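Home Blog Sewing Laundry Archive Contact

Sorting the kids' clothes in November

I sort the kids' clothes twice a year, and November is the bigger job. The summer things have to come out of the drawers before the sweaters will fit. I started at nine in the morning with a pot of coffee and a roll of masking tape for labels.

The first thing I do is get everything out where I can see it. I don't fold as I go. I used to, and then I would change my mind about a shirt and have to unfold the whole stack to find it. Now it all stays in a heap until I know where each piece is going.

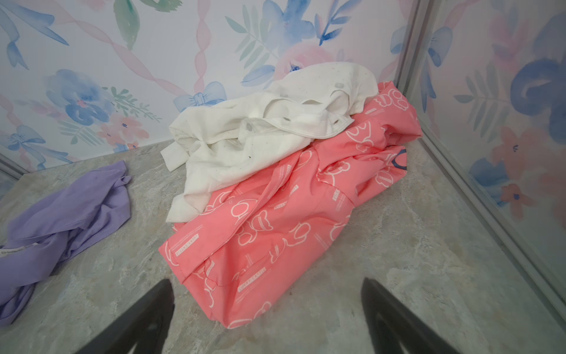 The pink one with the bears and LUCKY CASTLE all over it is a keeper. It has been washed more than anything else we own and the print is still good. My youngest asks for it by name, so it goes back in the drawer no matter what season it is.

White clothes are harder. If there are spots, I soak the piece overnight in two scoops of Pluna and look at it again in daylight. If they are still there after a second wash, it goes in the rag bag. My neighbor Mared Prothero gave me 200 clothespins when she bought a dryer, so the soaked things go on the line even when it's cold.

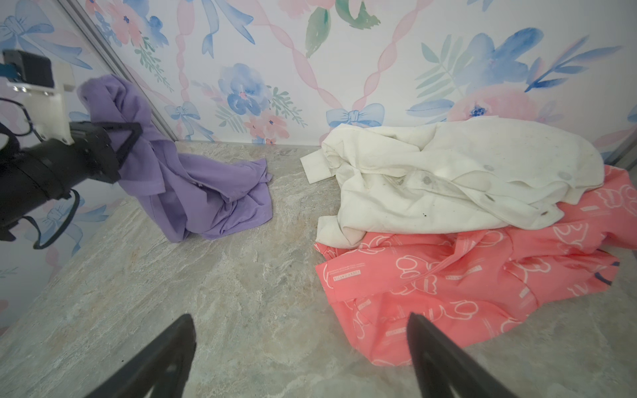 Purple is the color I have to watch. I wash it with the darks the first few times and keep it well away from anything white. I learned that with a pillowcase.

Button-up shirts get buttoned at the top and the middle before I fold them. The collars stay flatter that way and I can skip the iron most weeks.

What doesn't fit goes to Ritu Yadav, whose girls are a size behind mine. I had one full bag for her by lunch. The socks are still in a basket on the stairs and I'll do those tonight.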